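3.2 What the Drurham supporters told us about kick-off times

I'll admit I went into this part of the study expecting grumbles about ticket prices, and I did get some of those. What people really wanted to talk about, though, was when matches start. We had 327 completed forms back from Drurham fans, and I read every one of them over a very long weekend in July (with a lot of tea). Thursday evening games came up again and again, mostly from parents and from anyone travelling in from Wakora, where the last bus leaves well before full time.

Mererid Watkins and I sorted the comments separately and then compared notes. We disagreed more than I'd hoped, mainly over remarks that mixed up the kick-off with the journey home, so Jolán Lakatos kindly stepped in and settled those for us.

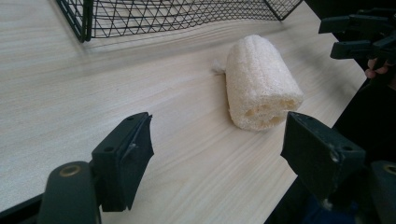 Once that was done we were left with five themes, and I've kept them in the order fans raised them. Travel comes first by a distance. Two of the others, work shifts and school nights, overlap so much that I was tempted to merge them, but Mererid talked me out of it and I think she was right! Shift workers were often quite happy with a late start, while parents almost never were. Around 4 in ten said they had left a match early last season, and I pick up their reasons in section 3.3.

Figure 1. A loofah sponge on a wooden table, a wire basket behind it and open gripper jaws in front.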